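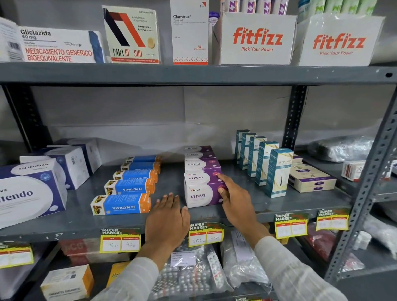
*Shelf work: Vivalyn EF on the left, a hand on the Virest, Ketocasp further along.*

**Software engineer, perception and planning – Sorholm, 18-month contract, starting in October**

Sorholm writes software for robots that pick and restock small boxed goods. Our planner is called Irkix. It is very good at reaching for a box and rather less good at knowing which box it has reached for. We would like you to fix that, and then stay for whatever breaks next.

Medicine shelves are our main subject at the moment. Cartons stand in rows one behind the other, clear bags sit among them, and labels turn up upside down. Price tags hang off the front edge and are full of text that has no business being read as a product name. Irkix reads it anyway.

You would be working on:

- box pose and identity when all you can see is one end panel
- telling a hand on a box from a hand that has a box
- grasp planning in tight rows, with a strong preference for leaving the neighbors standing
- Tandico, our labeling and replay tool, which has 189 open issues and one color scheme

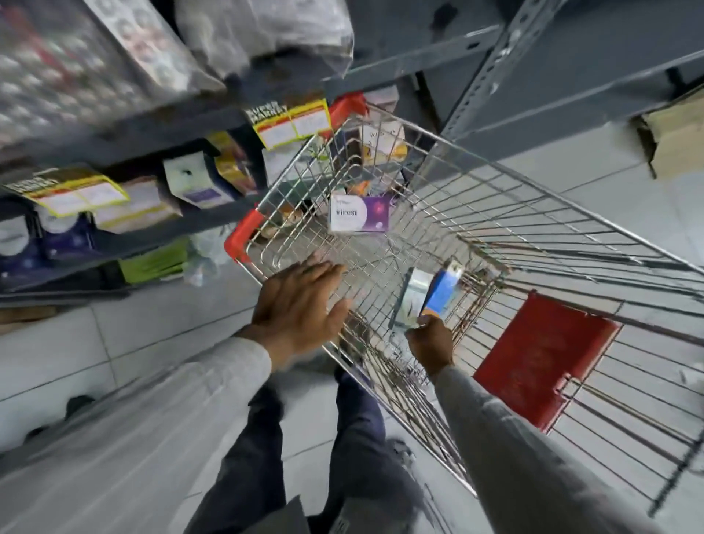

A reply to our last posting asked why anyone would bother with the cart, given that dropping things into a basket is the easy part. The writer had done bin picking for years and thought we should spend the money on better shelf detection. We do spend it on shelf detection. But wire mesh is miserable for depth estimates, and the planner still has to work out whether a box is going in or coming out. The writer is welcome to apply again.

You should know C++ or Python well and be able to read the other without complaining in the code review. You need to have shipped something that moved. A degree is fine, and so is a good explanation of a bug.

The team is nine people in the Costello office. We ask for 2 days a week in the building, mostly so you can watch your own code fail in person.

Send a resume and one short page on a perception failure you understood in the end. Applications close 21st June. Cover letters are read, though slowly.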